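Two-Arm Sorting Bench: Project Report
Farzana Bhattacharjee and Obaidul Ranasinghe

3. Bench layout

The bench was built in the shared workshop on a butcher-block worktable. Each arm bolts to its own black mounting plate, one on the left side of the table and one on the right. A metal rail runs across the far side and joins the side rails. Baskets stay within reach of both grippers, and toiletries were chosen as test items: toothbrushes in clear wrappers and small tubes of toothpaste.

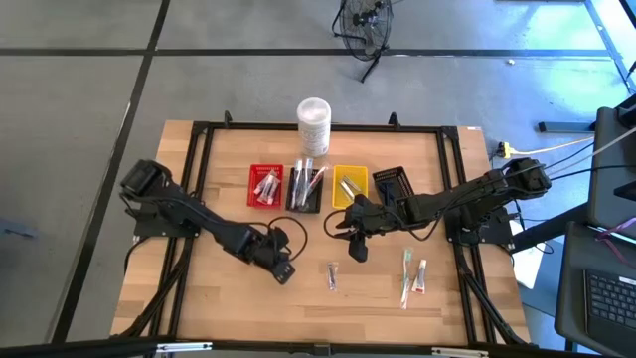

Page last changed: July, by O. Ranasinghe

The four baskets stand in a row on the far half, red, black, yellow, black. Loose items start on the near half, in front of the right arm. Basket positions are stored in the Skurkov config file and must be re-entered if a basket is moved.

4. Test runs

We logged 853 pick attempts over six sessions. Of these, 477 ended with the item in the correct basket. Most failures involved wrapped toothbrushes, where the fingers closed on loose film and slipped. Tubes gave less trouble.

Open items: cable slack at both wrists, finger pads, retest with the yellow basket moved left.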